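Home Questions Tags Unanswered Log in

Does changing the wallpaper count as background variation, or do I need to change the lighting and floor too?

Asked in May 2022, tagged: imitation learning, two-arm, cloth, evaluation

I am writing up a small study on a two-arm laundry task and would like a second opinion before I fix the method section. We have a bench cell with an aluminium profile enclosure and a pair of arms bolted to a beam along the front. The task is handling clothes with a basket. All the training runs are teleoperated and we have 3,311 episodes in total.

The first policy, trained in April with plain grey walls, did well on the grey walls and fell apart when we hung anything else. So we started papering the inside of the cell with printed sheets and swapping them between sessions. There are four prints in the training set and two held back for testing. The held-back ones are both florals, since those gave the old policy the most trouble.

The new policy (we call it Sundside, after the branch name) loses far less when the walls change. My co-author wants to write that it is "robust to background". I think that is too strong. The floor has stayed the same throughout, and so have the lamps. Nothing moves in the background either.
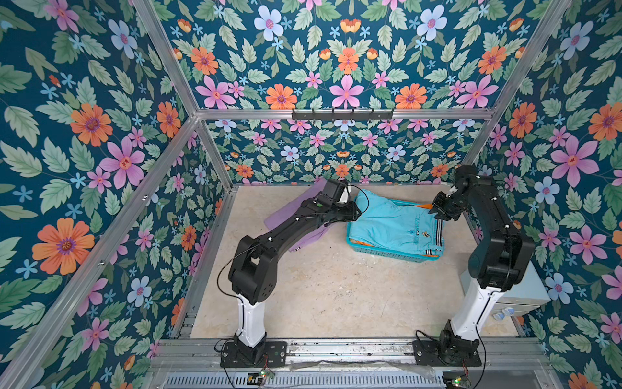

What I would like to know

1. Is "robust to background" a fair claim if only the walls were changed?
2. Is it a problem that the print is not at the same scale on each wall? On the left it comes out larger than on the back.
3. Do I need to report results per garment? The basket and clothes are mostly plain colours, and I wonder if that makes the job easier against a busy print.

I have read the Akande notes on visual distractors but they only deal with single-arm picking on a table.

2 answers

Answer 1 (accepted)

I would not use the word background by itself. Say "wall pattern" and leave it there. A reader who sees "background" will assume you changed everything behind and under the objects, and the floor takes up a good part of your view. It is also the surface the clothes are lying on, so it matters more than the walls for finding the edge of a garment.

On scale, I think the uneven print helps you if anything. If every wall had the same size of flower the policy could learn to ignore one size of blob. But write it down. Give the size of the largest motif on each wall, and say whether the sheets go back in the same position every time. We had a set at Purdale where the sheets were always hung the same way up, and the policy was using one dark patch near the corner as a landmark. It only showed when somebody hung a sheet upside down by mistake.

On garments, yes, report them separately. A lavender garment on a beige floor is an easy thing to find whatever the walls look like. Your floral has pink, orange and light blue in it, so the fair test is a garment close to one of those. You have a pale cyan one and something orange in the basket already. Compare those with the purple one on the same print and see if the gap is bigger than on grey. I would also put in a patterned garment, even if it does badly.

One more run worth doing: take the Sundside policy back to the plain grey walls. People forget this. Ours got slightly worse on grey after we added prints, and a reviewer asked about it straight away.

For the test itself, keep the start positions the same across walls. Lay the clothes out from a reference picture, do all the walls for that layout, then go to the next layout. If you do all the grey first and all the floral after, you cannot separate the walls from the lamp warming up or the grippers wearing.

Answer 2

Just use a green screen and swap the backgrounds in software. Much quicker than paper. Doturo has a tool for it I think, or they used to.

Comments

On answer 2: This was tried on our cell and the arms came out with green edges, which the policy then learned. It also does nothing about coloured light bouncing off real paper onto the clothes. It may be fine as extra training data but I would not test on it.

On answer 2: fair enough, I have only done it with still objects

On answer 1: Thank you, accepted. We will change the wording to "unseen wall patterns". The sheets do always go back the same way up, so I am going to rotate the two test prints and run those again. Grey walls are booked in after that - I had not thought of it.

On answer 1: What about the clear plastic lying over the front beam? If it moves between sessions that is another thing changing in the view, and it is nearer than the walls.

Reply: Good point. I will add a line on it.

On the question: could you post the per-print numbers when you have them? Same problem here with towels

Related: Camera placement for two-arm cells / Hanging backdrops in a profile frame / How many seeds for a policy comparison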